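# Sorting tips I pinched from a robot study

I spend a silly amount of my week putting small things into baskets (buttons, clothes pegs, the bits that fall out of board games), so when the Dulliswood group put out their write-up on teaching a two-armed robot to tidy a table, I read the lot over two pots of tea. They call the method Zernura. Most of it is maths and I skipped that, but the practical part in the middle is brilliant and I've already changed how I do my own kitchen table.

The idea is simple enough. A person steers the arms through the job again and again, the little cameras near the grippers record what the fingers "see", and the robot learns to copy. What they wanted to know was which recordings were worth keeping. The tidy, slow ones? Or the quick, messy ones as well?

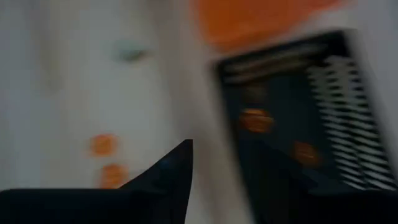
*Mid-move. The orange blobs show up even through all that blur.*

I'd have binned anything that smeary! They kept it in. The first version learned only from crisp, slow recordings and managed 12 clean sorts out of 29. With the blurry moments left in, the missed grabs dropped to two, and the authors put it down to the robot having seen what a fast swing looks like. They're careful to say it's one table and one sort of job, so don't go quoting me.

Anyway, on to the tips.

**Go for strong colours.** Bright orange on a pale top is easy to spot out of the corner of your eye. My old beige pegs on a beige worktop were hopeless, and I've swapped them for red ones.

**Set the baskets out before you start.** Pull them all up to the table in a row, with the openings clear and nothing stacked. I used to fetch a second basket halfway through and lose my place every time.

**Slotted sides are your friend.** You can peek through them, crumbs and dust fall out, and they rinse under the tap. Just don't use them for anything thinner than the slots (I've lost a fair few hairgrips that way).

**Pile first, then pick.** Heap the like things together near the baskets and take them one at a time. It feels slower, but I drop far less.
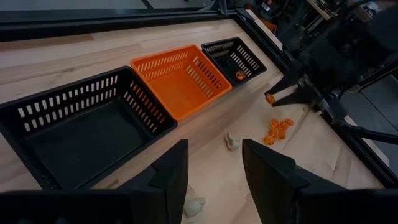 *One orange piece in the grip, one in the small black basket, and the pile still to go.*

**Keep the odd ones out.** Anything that doesn't belong with the main lot gets its own patch of table until the end. Stopping to decide where a stray goes is what eats up my time.

**Give yourself elbow room.** The paper has a whole section on the two arms getting in each other's way. Same with two people at a small table! In our house one does the near side and one does the far side, and we swap when the tea's gone cold.

I tried the lot on the button tin in February and finished in 11 minutes, lids on and everything. Next up is the drawer under the cooker, which has string in it, so I may be a while.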